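## Section 3. Arranging the Hutch Desk and Adjoining Wall

Revised 9 April 2001. Questions about this section may be directed to Yesenia Cervantes, Furnishings Office, Mesari Building, extension 208.

This section applies to the Jokum hutch desk (stock number 3805) after assembly and anchoring have been completed as set out in Section 2. It covers the placement of articles on the desk, in the cubbies, on top of the hutch, and on the wall and floor beside it. Occupants of shared rooms should read the whole section before moving any item.

### 3.1 Before You Begin

1. Confirm that the hutch is fastened to the desk at both ends. It must not shift when pressed lightly at the top.
2. Remove all articles from the desktop, the cubbies, and the top of the hutch. Place them on a clear surface away from the walkway.
3. Wipe the wood-grain surfaces with a soft, slightly damp cloth, and dry them at once with a second cloth.
4. Close every drawer in the unit below the desktop.

**Caution:** Do not open more than one loaded drawer at a time.

### 3.2 Cubbies

1. Lay a mat in each lower cubby that will hold small or hard objects. Red mats are supplied with the desk. Replacements in the same color may be ordered from the Furnishings Office.
2. Press each mat flat to the back corners. A mat that curls at the front edge should be turned over and left under a book overnight.
3. Stack books and folders flat in the central cubby, with the largest at the bottom. The stack should leave enough room above it for a hand to enter.
4. Keep the round hole in the back panel clear. It is reserved for cords and should not be taped over or used for hanging items.

**Note:** Cubbies that have not been assigned to an occupant may be left open. They are not to be used for food.

### 3.3 Desktop and Top of Hutch

1. Return the pen holder to the desktop. Discard any pens that no longer write before refilling it.
2. Limit the top of the hutch to light articles. A small jar is acceptable. Stacked books, binders, and potted plants are not.
3. Loose sheets may lean against the wall on top of the hutch for short periods. Sheets that are to stay longer than one week should be framed or filed.

### 3.4 Framed Prints

Prints issued from the Chan collection are lent to rooms for one term and remain on the room inventory. Each is light enough for one person to carry, but the corners of the frame mark easily and will also mark the desk.

1. Clear a resting place for the print before lifting it from its present position.
2. Hold the frame by its outer edges. Do not press on the face of the print.
3. Keep the frame away from the hutch while moving it, and lower it slowly until the bottom edge rests fully on the chosen surface.

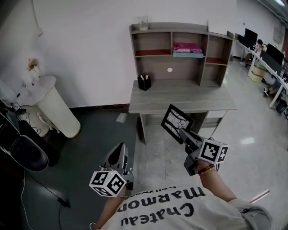

4. Check that the print is level and the right way up. Prints of trees and branches should be checked against the label on the back, as the upper edge is sometimes mistaken for the lower.
5. If the print is to be hung, submit a request to the Furnishings Office. Occupants may not drive nails or screws into the walls.

**Caution:** Never stand a frame on the front edge of the desktop, where a sleeve or a chair back may catch it.

### 3.5 Pedestal and Vase

1. Set the Pradard pedestal upright against the wall, above the level of no cord or plug. Its base must rest entirely on the floor.
2. Center the vase on top of the pedestal. Use dried flowers only. Water is not permitted on pedestals in rooms with office equipment.
3. Dust the flowers with a dry brush. Broken stems should be removed by hand and not swept toward the baseboard.

### 3.6 Cords and Chairs

1. Unplug any cord before rerouting it.
2. Move cords clear of chair casters and walkways. Cords that must cross the floor should be covered.
3. Push the chair in when the desk is not in use.

### 3.7 Completion

Enter the room number and the print number on the inventory card and return the card to the Furnishings Office by May 31. Rooms whose cards are missing will be visited, and the print may be withdrawn until the record is corrected.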